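Re: [tidatthorpe-trade] Brannigan - self-made or not?

Blažena, all,

Quick one before I have to go out, sorry, been meaning to answer since Tuesday. Bits in order as they come up.

Blažena Šindelář wrote:
> I am writing up the Brannigan chapter and am stuck on the beginning.
> The obituary says he arrived in Tidatthorpe with nothing, slept above
> a stable and bought the Drerkodow rope works out of his wages. It is a
> lovely story but I can't make the sums work. Does anyone have the
> share register, or know who does? Also was he really 71 when he
> retired? The memorial in the chapel would make him older.
>
> And does anybody know what Simau was? It is in two of the letters
> with no explanation. A person? A horse?

Right. Slept above a stable, yes, I believe that, there's a rent book. Bought the works out of wages, no. Not possible on what a splicer got.

I have the register, or rather I've photos of it from before the solicitors had their clear out. Opening page has 1,000 shares. Brannigan is down for a quarter of them, his wife's uncle has nearly all the rest. So the uncle's money. Brannigan never mentions him in any speech I've found, not once, and the uncle's grave is round the back of the chapel with no railings. Draw your own conclusions. The transfer to Brannigan comes 4 years later and the column for the price is blank. Just a dash. Could be a gift, could be a debt written off, could be the clerk couldn't be bothered. 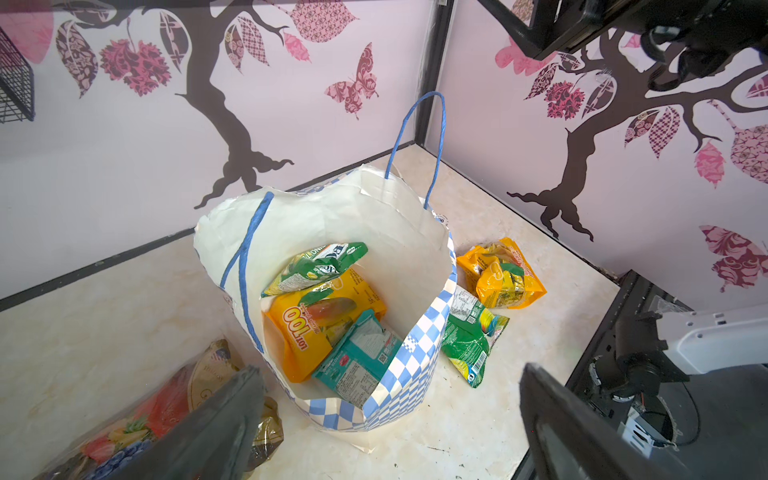
Snack packets in a white paper bag

Age. He was 71 by his own account, and that is what the works dinner menu has. Baptism entry makes him older by two years. I'd go with the baptism. He had form for this, he also took a bit off when he married, and I think once he'd said it to her he was stuck with it for life.

The memorial was put up by the daughters so I'd trust the memorial over the obituary for dates. For anything else I wouldn't. The obituary was written by his own office manager, the draft is in the letter book with crossings out. The stable was originaly "a room near the stable" in that draft, then somebody improved it.

Simau. Not a horse! It was the name of the second works, the small one down by the siding that made netting. No idea where the name comes from. I've seen it as Simeau on one invoice, which may be a mistake or may be the older spelling. Shut quite early, and the hands moved up to the main shed, which is why the wages book jumps that January and looks like he was doing better than he was. If you've used the wages book for your figures you may want to go back over that bit.

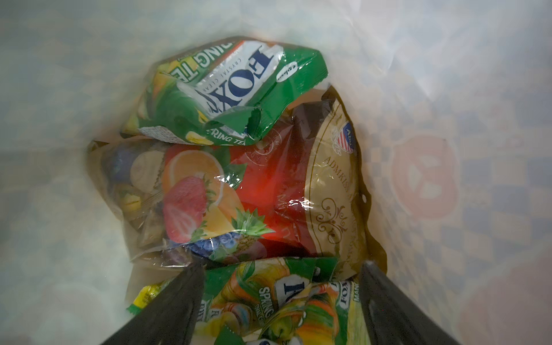
Also worth a look is the reading room business. Everyone says he paid for it. He paid for the land and the roof, the rest was stopped out of wages at a penny a week, it's all there in the same wages book under R.R., and I took that for railway for ages. Doesn't make him a villain, plenty of them did it. But the plaque says "the gift of" and your chapter probably shouldn't.

What I havent got: anything on his father. Obituary says carter. Marriage certificate says dealer, no word dealer in what. If anyone on the list has the carriers' directories for the county could they look under Brannigan and also Branigan with one n.

Will scan the register page and the draft obituary tonight if the scanner behaves. Two files, biggish, so I'll send them to you direct, the list bounces anything large. Do say if you want the rent book too, the hand is awful but I've typed out the first few pages.

Got to run

Necati Toprak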